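Posted in Student Projects, September
Submitted by Greer Imrie

Handheld gripper demonstrations: how should a student team divide and check its recordings?

I am the faculty sponsor of the robotics club at Killwood, a secondary school with students in grades nine through twelve. The club has entered the Patdale student challenge in the manipulation category. Teams in this category record demonstrations with a handheld gripper, train a policy on those recordings, and then run the policy on a fixed arm before the judges. The task this season is to pick up a small household object and place it inside a marked area of the table.

The rules permit each team to submit up to 2,000 demonstrations. Our students have recorded 1,664 to date. Of these, 82 were rejected by the processing script, in nearly every instance with the message that tracking had been lost. The students would like to continue recording until they reach the limit. I am inclined to have them stop and review the material they already possess, but I do not have the technical background to insist upon it.

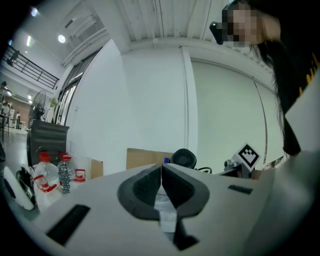 Our sessions are held after classes and last until 5:30 p.m. Students work in pairs, with one student operating the gripper and the other resetting the objects and keeping the log. The pairs exchange roles at the midpoint of the session. The log has been kept faithfully by some pairs and less faithfully by others, and there are gaps in the entries for the first two weeks.

I would be grateful for guidance on the following matters. First, is it advisable to record up to the permitted limit, or is a smaller set of better quality preferable? Second, how should a set of this kind be divided for training and testing? Third, is a rejection count such as ours a cause for concern? The club has access to one desktop computer for training, and a full training run occupies it overnight.

Greer Imrie

Murdo Semple
Replied in September

I have supervised entries in this category for several seasons and can offer the following, with the caution that the rules are revised each year and the current rule sheet should be consulted before any decision is made.

With regard to quantity, I would advise your students to pause. Our own team at McIver submitted 600 demonstrations last season and placed higher than it had the year before, when it submitted over three times that number. The larger set contained a great many recordings in which the operator hesitated above the object, closed the fingers, opened them, and tried again. The policy learned to do the same, and it used up its allotted time before the judges in that manner. When the students removed these recordings and trained again, the hesitation was much reduced.

I suggest that the students review every recording at double speed and mark each one as keep, discard, or discuss. The "discuss" recordings should be viewed by the whole club. This took our students four sessions. They found it tedious, but they learned more from it than from the recording itself, and the operators became noticeably more consistent afterward. Two points deserve particular attention during the review:

- The path toward the object should be smooth, and the fingers should close only once.
- The recording should end shortly after the release. Long tails in which the gripper is lowered to the operator's side ought to be trimmed.

On the division of the set, do not draw the test recordings at random from the whole. Recordings made within a few minutes of each other are very much alike, and a random draw will place near copies on both sides. The test result will then look better than it should. Set aside complete sessions instead, and if possible set aside all of the recordings of one object. Where the log has gaps, the file times will generally allow the students to recover which session a recording belongs to — please have them do this before any files are renamed or moved.

Your rejection count does not trouble me in itself. I would, however, ask whether the rejected recordings come from the same operator or the same session. At McIver, most of ours came from one student who turned the gripper very quickly at the start of each recording. He was asked to hold it still for a moment before moving, and the rejections nearly ceased. If yours are spread evenly across all pairs, then the lighting or the calibration should be examined next, and it would be sensible to repeat the calibration at the beginning of each session in any case.

Finally, a short training run on a portion of the set is useful for finding gross errors. Your students need not commit the computer for a full night each time. We have ours train on a small portion during the session and reserve the overnight runs for versions that have already passed a basic trial on the arm.

Murdo Semple

zudora_parent
Replied in September

My daughter's team used the Zudora kit and they just recorded as many as they could. They did fine. I believe more is generally better with this type of program, although I was not involved in the training portion. Please also check that the finger pads are not worn, as hers had to be replaced partway through the season and the older recordings no longer matched the newer ones very well.

Greer Imrie
Replied in September

Thank you both. The students have checked the rejected recordings against the log. The greater part of them fall in two sessions in the second week, when the calibration had not been repeated after the equipment was moved. The club has agreed to suspend recording while the review is carried out, and one complete session has been set aside for testing. I have also asked the students to inspect the finger pads and to enter their condition in the log.

One further matter, if Mr. Semple is able to advise: should the "discuss" recordings be kept out of the first training run, or included and removed later?

Murdo Semple
Replied in September

Keep them out of the first run. They may be added afterward as a separate group, so that the students can compare the two results on the arm. Please have them write down which version was loaded for each trial.

Contact the moderators | Copyright the contributors, all rights reserved | Back to top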